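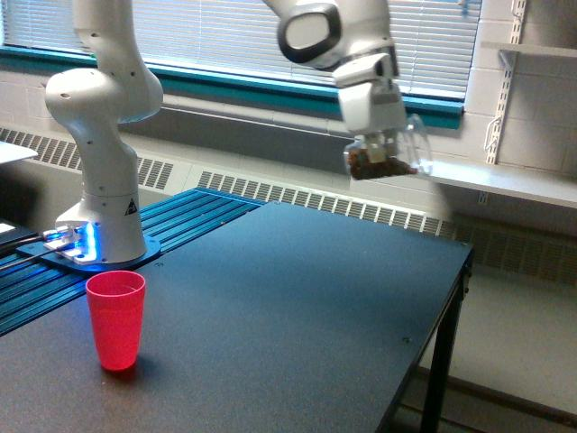 Who ends up with the extra time when an arm takes over part of somebody's shift?

Mostly the people at the next station along, at least where I looked. The person whose task went to the arm got a different job with about as much work in it, and the slack showed up one bench over, where they no longer had to wait.

4.2 What the shift looked like afterward

I went into this part of the study expecting to write about speed, and I've ended up writing mostly about waiting. Porklow is a small lab (13 people on the day side, counting the two who only do paperwork) and before June the scooping and pouring was shared out by whoever happened to be free. That sounds messy, and it was, but it also meant everyone got up from their stool a few times an hour and talked to each other. Once the arm had the pouring, those little trips stopped. I didn't have a question about that in my interview sheet. I added one after the second interview, when it came up again before I'd even sat down!

The setup is plain enough. A single arm is bolted down next to a dark table by the window, and it picks up a clear container, tips it and carries it across (Figure 3).

Figure 3. The arm holding a tilted container with dark brown granular material in it, above the table. A red cup stands on the tabletop.

Fadwa Filali had the pouring job more than anyone else, so I spent the most time with her. Over the study period we logged 3,534 pours by the arm and 474 by hand, and nearly all of the hand ones were hers. She would step in when a batch was clumpy or when somebody wanted a small amount right away and didn't feel like putting it in the queue. I had coded these as "interruptions" in my first pass. She read the draft and told me, quite firmly, that they were her job. I changed the code to "hand work" and went back through all the notes, and I think she was right (the table in 4.3 uses the new labels).

What changed for her was the shape of the day. Before, she knew a batch was off by the feel of it in the scoop. Now she looks at the log from Rarix, the scheduling program, and walks over if a number seems strange. She said she trusts the log for weight and doesn't trust it for much else. Two of the newer people told me the opposite, that they'd check the log first and only look at the container if they had to. They had never done the pouring full time, so maybe there's no mystery there, but it does make me wonder who will be teaching whom in a couple of years.

The waiting I mentioned is easier to pin down. At the sieving bench, people used to lose up to 20 minutes in a morning just standing by for material. That's pretty much gone, and they like it. They also said the mornings feel longer, and when I asked how both could be true I got a lot of laughing and one good answer: you used to get a breather and now you get another tray.

I should say that I was around for all of this, and that I helped write the queue rules in Rarix, so people may have been kinder about it to my face than they would be otherwise. The notes from the Wundari site were taken by somebody else and they're grumpier. I compare the two sites in 4.4, where the sieving bench comes up again, along with the question of who gets to stop the arm and whether they have to write down why.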